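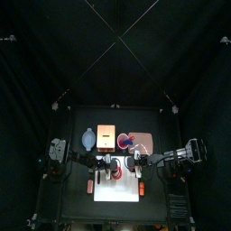

Zivstead Course Files: Taking Payments Online for Small Sellers

Version 3, updated in July
Maintainer: Abdelkrim Zerouali

What is in this package

The package holds the written part of the course for people who sell a few things on the internet and want to accept money by card or bank transfer. It has 23 lessons in plain text, 16 practice sheets and one table of sample transactions. The videos are kept separately and you do not need them to follow the lessons.

The lessons use Flullix as the payment service and Soliman as the shop software. If you use other services, the order of the steps will be similar, but the names of the menus will be different.

Folders

lessons/ The text of each lesson, one file per lesson.
sheets/ Practice sheets, with the answers at the end of each file.
data/ The table transactions.csv and its list of columns.
old/ Lessons from version 2. I keep them for students who started with that version. Please do not mix them with the new ones.

Before you start

You need an account in test mode. Lesson 2 shows how to open one and where the switch between test and live mode is. Do not enter a real card number while you are in test mode. If you want a business account, read lesson 4 first, as changing the account type later means sending your papers again.

The table of transactions

The file has 3000 rows. All rows were made by a script and no real buyer or seller is in it. Each row is one payment, refund or dispute. The columns are:

id: number of the transaction
type: payment, refund or dispute
amount: in pence, always a whole number
fee: in pence, taken from the seller
status: open, settled or cancelled
parent: for refunds and disputes, the id of the first payment

The column amount is positive also for refunds. Several students added everything together and got a total which was too high, so please look at the type before you make a sum.

Dates are not included. Sheets 9 and 10 asked for monthly totals in version 2, and I have written both of them again.

Known problems

Lesson 11 still describes the old dispute form. The new form has one page instead of two, but the questions are the same.

In sheet 14, the answer to the last exercise is rounded down. It should be rounded to the nearest penny.

The file for lesson 19 is saved with a different character set, and the pound sign may be shown wrongly in some editors. Opening it as UTF-8 does not help. I will save it again in the next version.

Use and limits

You may copy the lessons for your own class if you keep the name of the course. A group of up to 40 students can share one copy. For larger groups, write to me through the Skonach message page.

The lessons are not legal or tax advice. The fees in the table were chosen for practice and they are not the fees of any payment service.

Changes in version 3

New lesson on false invoices (lesson 17).
Column parent added to the table.
Lesson 6 divided into two lessons.
Spelling corrected in sheets 3, 5 and 12.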